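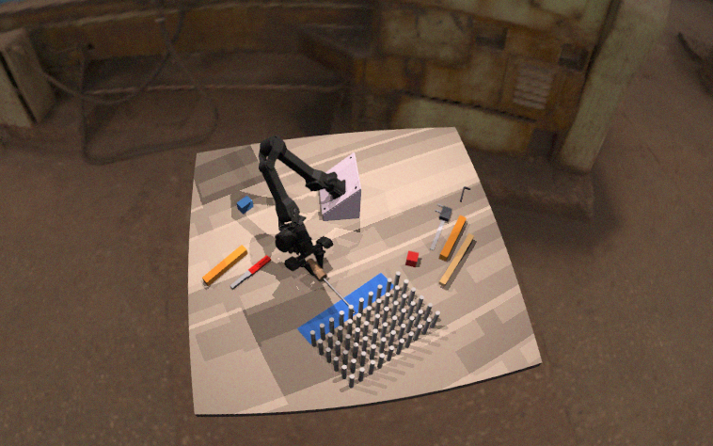
Black robot arm and a pale wedge block on a tabletop, computer rendering

Won a quiz contest prize, now they want me to pay shipping? Is this normal?

Posted 08/09/2020 by olema_mom

Hi all, long time reader, first time posting in the contests section. I do the daily quizzes on a bunch of store apps while I drink my coffee (I know, I know) and in all this time I've won a keychain and a coupon for dog food. We don't have a dog.

So last week I get an email saying I'm one of 7 winners in the Kourkoulas summer quiz. It's the one with the questions about kitchen stuff, where you had to get them all right and then you went into a drawing. The prize is a stand mixer and I want this mixer SO bad, you have no idea. My hand mixer smells like burning every time I make frosting.

The email has my name spelled right and it mentions the quiz, so I got excited and told my sister and everybody. Then I read the rest. It says I have to pay $51 for "processing and delivery" before they release the prize, and I have to do it within 2 days or they pick somebody else. There's a link to a payment page. It also wants a photo of my driver's license.

I went back to look for the contest rules and the quiz page is gone from the app, I guess because the contest is over. I remember it saying the prize would be delivered to the winner but I can't swear to it. I didn't save anything.

Has anybody won from them before? Did you have to pay? I don't mind paying a little for shipping on something that big, I just don't want to be a dummy about it. My husband says it's a scam but he says that about everything, including my credit union.

Posted by CutwoodCouponer

Don't pay it! Please don't click that link either, and if you already did, just close it and don't type anything in.

I've been entering these things for years and the way I go about it is pretty boring. When I get a winner email I don't reply to it and I don't use any link or phone number that's in it. I open the app myself, go to the help section and ask them there. "Hi, I got a message saying I won, can you confirm?" That's the whole message. When I won a set of towels they wrote me back the next morning and said yep, that's you, and all they needed was my mailing address.

A real sweepstakes doesn't ask you to pay to get the prize. Not shipping, not processing, not "insurance," none of it. You might owe taxes on a big prize later on, but you pay that with your regular taxes and you don't send it to some person in an email. 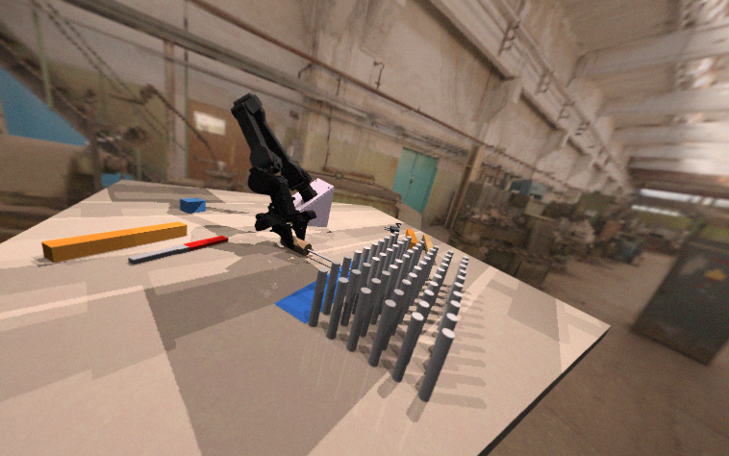 The 2 day thing bugs me too. Real contests do have deadlines for claiming, I've had them, so a deadline by itself doesn't mean much. But a super short one together with a payment page and a license photo, nope. They want you rushing so you don't stop and ask anybody. Good for you for asking!

About the rules page being gone, look in your email for the message you got when you entered. Mine usually have a link to the rules at the bottom, and sometimes it still works after the contest closes. Also look at the sender's address, the part after the @ sign. Read it slowly, letter by letter. I got one once that had a zero where the O should've been and I looked at it three times before I caught it.

From now on I'd save the rules when you enter. I just take a screenshot on my phone and dump it in a folder called May or whatever month it is, and I clean it out when I feel like it (never).

If you already sent them your card number, call your bank today. If you sent the license picture, tell them that too and ask what they'd suggest.

Posted by verkville_dave

scam. i got the same kind of thing but it was a tv "worth $1299" and they wanted a gift card lol. mark it as spam

Posted by olema_mom

OK, thank you both! I hadn't paid yet and I never sent the license, thank goodness. I looked at the sender like you said and it's a bunch of random letters and then "prizes-dept," so that doesn't look great. I wrote to them through the app just now and asked about it. I'm still kind of hoping there's a real mixer in there somewhere. I'll post again when they answer me. And please don't anybody tell my husband he was right.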